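We called the gripper Rukach, and I should say up front that the name was Vasilis's idea and it doesn't mean anything. He liked how it sounded when you yelled it across a room. There was a lot of yelling that spring, mostly from me.

The club met in the back half of the Madport library, in the room with the blond wood table, and there were five of us if you counted Olumide, who was in it for the code and wouldn't touch a screwdriver. Ekene ran the thing. Leidy built the hands. Vasilis did the naming and the snacks. I'm Tamunoemi, and my job was to hold the gripper, squeeze when told, and do it over again until the computer had seen enough of me to copy me.

Two hundred times, Ekene said. He'd written 200 on the whiteboard and circled it, like it was a perfectly normal number of times to pick something up.

"Two hundred good ones," Olumide said from behind his laptop.

"What makes it good?"

"You don't drop it and you don't swear."

(The microphone wasn't even on. I checked later.)

Now, the team from Vetis had a store-bought hand. Everybody knew it. It had cost them $3,499 and it came in a case with foam cut to fit, and Leidy had gotten to hold it for a second at the December meet and had been a little bit in love and a little bit furious ever since. Ours was black plastic and screws and brass bushings she'd pressed in herself, on her kitchen floor, with her brother standing on the clamp. I loved it! It squeaked when it closed. I could tell how hard I was squeezing by the pitch.

So there I was, try number 40, standing at the table with my elbow out like a chicken wing, and Ekene going, "Slower. Slower. You're snatching."

"I'm not snatching."

"You're snatching, Emi."

I opened the fingers all the way and looked down between them and waited for him to say go.

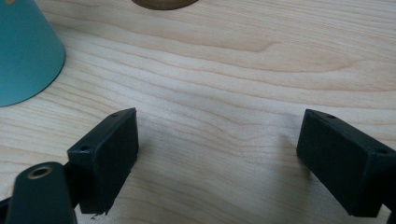 *Rukach, open wide. Teal thing at the back left, brown thing at the top.*

Here's what I remember about that second, and I've tried to explain it to my mom and gotten nowhere. When you hold a gripper long enough, you stop looking at the whole table. All you've got is the gap. The wood grain runs across it in these long wobbly lines, and you start to know them, the way you know the cracks in your own ceiling. There was one dark streak I'd been steering by since try number 12 or so without ever deciding to. I'd come in over the streak, level out, and then go.

"Go," said Ekene.

I didn't go.

"Emi?"

"I'm using the table," I said.

"You're what?"

"I'm lining up on the grain. There's a streak. I've been doing it the whole time." I still had my elbow out. "Is Rukach going to do it too? Like, if it's copying me?"

Olumide stopped typing, and that alone was worth the sore shoulder. He came around the table (he never came around the table) and bent down next to me until his glasses were practically on the wood.

"Huh," he said.

"Is that a bad huh?"

"What table do they have at the finals?"

None of us knew. Vasilis thought white. Leidy was sure Ms. Todorova had said gray, with a seam down the middle, but then Leidy was also sure Ms. Todorova had said there'd be lunch at the last one. Either way there wasn't going to be a streak.

Ekene looked at the whiteboard for a long time. Then he picked up the eraser, and I thought he was going to wipe off the whole 200 and I honestly might have cried, right there, with a gripper in my hand. But he only drew a little arrow next to it and wrote *other tables???* with three question marks.

"We keep the 40," he said. "Then we move."

"Move where?"

"The floor. The hallway. My house. My aunt's got a table with a map of Portugal on it."

"I get to pick the snacks for Portugal," Vasilis said.

Leidy was already reaching over to take Rukach from me. She turned it on its side, worked the fingers open and shut, listened to the squeak, and dug in her pocket for the tiny screwdriver. I shook out my arm. Then she handed it back, and I squatted down on the library carpet, which was orange and had gum in it, and I stuck my elbow out.

"Slower this time," said Ekene.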